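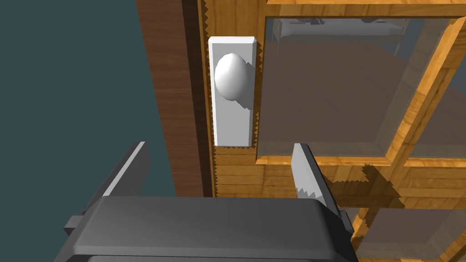 White egg-shaped knob on a glazed wooden door

How to write a short life of a forgotten local politician

Most towns have at least one: a name on a street sign or a brass plate, somebody who once sat in Parliament or ran the borough council and has since slipped out of memory. I have written up a good few for the Jundstead history pages now, and I still enjoy it enormously, so I thought I would set down the way I go about it. You don't need any training - just patience and a pencil (archives won't let you use a pen!).

Start with the dates

Before you read anything interesting, write down when your person was born, first elected, last elected and buried. Leave gaps where you don't know. My first page for one Sterwood alderman had 19 lines on it and most of them were blank, which was a bit dispiriting, but it did show me where to look.

Then the newspapers

Local papers reported council meetings at a length that seems quite mad today. Search by the ward and the office as well as the surname, as spellings wander about terribly. I keep my cuttings in Fulteo, though a shoebox will do perfectly well. Copy out the date and page number straight away, every time. I once had to go back through 53 issues to find a single speech about drains.

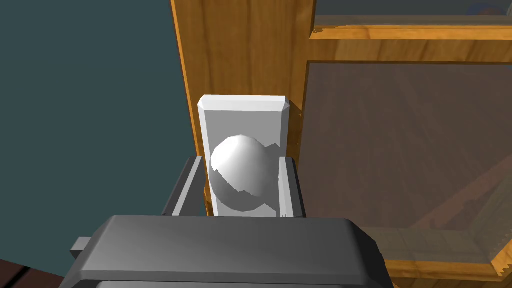 Obituaries are lovely to read and not always to be trusted, particularly when they were written by a friend from the same party. If one tells you that he carried the vote on the new waterworks, go and find the minutes before you repeat it. I like to have each claim held from both sides, with one source on the left and a quite separate one on the right. Two newspapers that copied the same report only count as one, I'm afraid. If you can't find a second source, keep the story by all means, but say who told it.

Writing it up

Aim for 1,000 words. My drafts tend to come out nearer 3,000 and then I have a painful March evening with the scissors. Put schooling and family early and briefly, give most of your room to what the person did in office, and include at least one vote they lost. List your sources at the end, with the archive reference for each, and send a copy to the library that helped you.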